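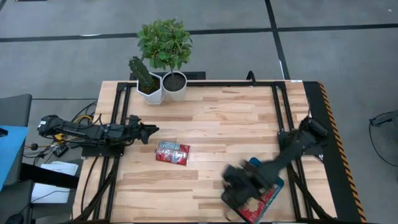

Kustitcombe, September – Urnix control software, set-up guide for two-arm tables

Section 5. Preparing and running the planner

This section explains how to bring the planner into operation after both arms have been mounted and wired as in Section 4. Please read it one time completely before you start. A first set-up needs nearly 44 minutes, and most of this time is waiting for the calibration to finish.

The procedure is the same for all tables with one arm on each side. Our own table at Kustitcombe has a wooden top inside a black metal frame, and the values printed here were taken on it. Your values will be different.

5.1 Start the control service

1. Check that both emergency stops are released and that no person has hands inside the frame.
2. Switch on the left arm, then the right arm. Wait until both arms report "ready" in the status window.
3. Open Urnix and choose Control > Start service.
4. Read the cycle time at the bottom of the window. It must stay under 5 ms. If it goes higher, close other programs on the same computer and start the service again.

Note: The names "left" and "right" are always given as the fixed camera sees them. If the names are exchanged, do not change the cables. Go to Settings > Arms and press Swap.

Caution: The arms can move a short distance when the service starts. Stay outside the frame during step 3.

5.2 Define the work area

1. Choose Planning > Work area > New.
2. In the camera view, click the four inner corners of the table. Begin with the back left corner and continue clockwise.
3. Enter the height of the table surface. Measure it from the arm base and not from the floor.
4. Draw a keep-out zone around each thing which stands on the table and must not be touched. On our table these are two potted plants at the back left, a cactus and a leafy one.
5. Give each keep-out zone a height. For plants, take the highest leaf and add a margin.
6. Save the work area under a name you will recognize later.

Note: The depth filter removes very small groups of points, and thin leaves are sometimes removed with them. For this reason the planner does not take keep-out zones from the camera automatically. They must be drawn by hand, and drawn again when a pot has been moved.

5.3 Teach the packages

The perception module Ludus finds the packages and proposes where to grasp them. It is delivered with a general model, which works well for boxes. Snack bags are more difficult. The foil reflects the light, and the shape changes when the gripper closes.

1. Place one package flat on the table, away from the front edge.
2. Choose Ludus > Capture. Turn the package a little between captures.
3. Repeat for each kind of package. Capture red and silver bags under the same lamps you will use later.
4. Press Train. Our last training set had 1,342 captures, but you can begin with much fewer.
5. Look at the proposed grasps. Delete any grasp which lies on the end seam of a bag.

5.4 Set the planner for two arms

1. Choose Planning > Arms > Shared area.
2. Set the handover line. A package on the left of this line belongs to the left arm, and a package on the right belongs to the right arm.
3. Set the waiting position of each arm. An arm may wait with its gripper only a little way over the wood, so that the other arm has the center free.
4. Set the planning limit to 3,000 tries. A higher number gives smoother paths, but the arm stands still longer before each movement.
5. Leave "Move both arms at once" off until you have finished 5.5.

Caution: A package held at an angle needs more room than the same package lying flat. Switch on "Include held object" in the Uddin collision checker. If this option is off, the planner looks only at the gripper, and a tilted box can hit the table near the front edge.

5.5 First run

1. Place two packages on the table, one for each arm.
2. Set the speed to the lowest value.
3. Press Plan. The path is shown as a green line for each arm. Do not press Run if a line goes through a keep-out zone.
4. Press Run and keep one hand on the emergency stop.
5. If both packages are picked without a warning, raise the speed one step and repeat.

Note: At higher speed the gripper becomes blurred in the camera picture, and Ludus may lose the package while it is carried. The arm does not stop in this case – it continues on the planned path. A "Track lost" message during carrying can be ignored. The same message before the grasp means that the exposure time is too long. Shorten it under Ludus > Camera and run 5.5 again from step 2.

Continue with Section 6, Saving and loading tasks.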